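The Twelfth Man Deserves a Proper Contract

Cricket has a habit of talking about the players who are not picked as if they were furniture. They carry drinks, they run out fresh gloves, they field for 40 minutes when somebody's hamstring goes, and then they sit down again. Everyone agrees this is part of learning the game. I used to agree too. After four seasons of helping to run the Gronside league, I think we have it wrong, and I think the fix is simple enough that we could bring it in next May.

Start with what a squad place means at our level. A club in the top division names 16 players before the season. Eleven of them play. The other five are told to stay fit, attend both training nights, travel to away games and be ready. Match fees go to the eleven. Under the current rules the twelfth man gets his travel paid, and the four below him get nothing at all unless the club feels generous.

Pongsak Thammasiri spent most of last season as twelfth man for Karkside. He is a left-arm spinner, a good one, and he had the bad luck to be at a club with another good left-arm spinner who was also a decent bat. He played three matches. He traveled to all the others. When I asked him what he did during a long day in the field, he said he had learned to read the scoreboard from the far side of the ground and that he could now change a bat grip in under a minute. He told me this without complaint. He also told me he would not be signing again.

Karkside lost him to Tinero, who play one division down and will give him the new ball on dry pitches. Good for him. But Karkside then lost their first-choice spinner to a broken finger in preseason nets, and they went into the opening month with two part-timers. They finished second from the bottom. I don't say the one caused the other. I do say a club that treats its reserves as spare parts should expect to run out of them.

The usual answer is that reserves are paid in experience. You sit next to the captain, you hear how a field is set, you watch how the senior batters handle a bad session. There is some truth in that for a boy of seventeen. It wears off quickly. A bowler learns by bowling to people who are trying to hit him, and a batter learns by being out there with a score to chase. Nobody has ever fixed a weak back-foot game from the boundary rope.

There is also the matter of the dressing room. Players who are left out for long stretches start to form their own table at lunch. They make jokes about the ones who are playing. Some of it is harmless and some of it is sour, and it is hard to tell which until it gets back to the person being joked about. I have sat in on two of these disputes. In both cases the root of it was that a player had been dropped and had never been told why. He found out when the team sheet was pinned up.

So I would like to see three changes. Every player in the named squad should get half a match fee for each game he attends and does not play. Every player left out should be told in person, by the captain or the coach, before the team goes up. And any squad player who has missed four matches in a row should be free to play for another club in a lower division until he is recalled.

The money is the part people argue about. Benjamín Herrera, who keeps the books at Ibarra, worked it through for his own club and came to $1,797 for the season. That is a real sum for a club that raises most of its income from a bar and a summer raffle. It is also less than Ibarra spent on its electronic scoreboard, and less than several clubs spend on a single overseas player's flights and rent. If the league put in $300 per club from the sponsorship money, the rest could be found.

The league office could help by making the loan forms less painful. At present a temporary transfer needs two signatures on paper and takes nine days to clear. I have watched a captain give up halfway through the form and put the player back on the bench.

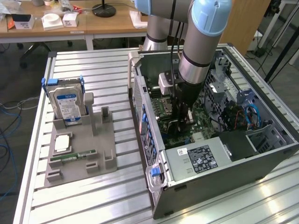
A desktop tower with its side panel off.

A loan system would do more for the reserves than the money would, in my view. The second division is short of bowlers. The first division has bowlers sitting in folding chairs. Coaches say they need those players close at hand in case of injury, and I understand that, but a recall clause of 48 hours would cover nearly every case. A man who has bowled twenty overs for somebody else last week is more use to you in an emergency than one who has bowled in the nets.

Some of the older hands will say they sat out whole seasons and it did them no harm. The ones who say it are the ones who stayed. Plenty of others took up golf, or stopped answering the phone, and we don't get to hear from them at the annual dinner.

The proposal goes to the clubs on 8th December. Each club has one vote, and the captains usually cast it. I would ask them to talk to their numbers twelve through sixteen before they do.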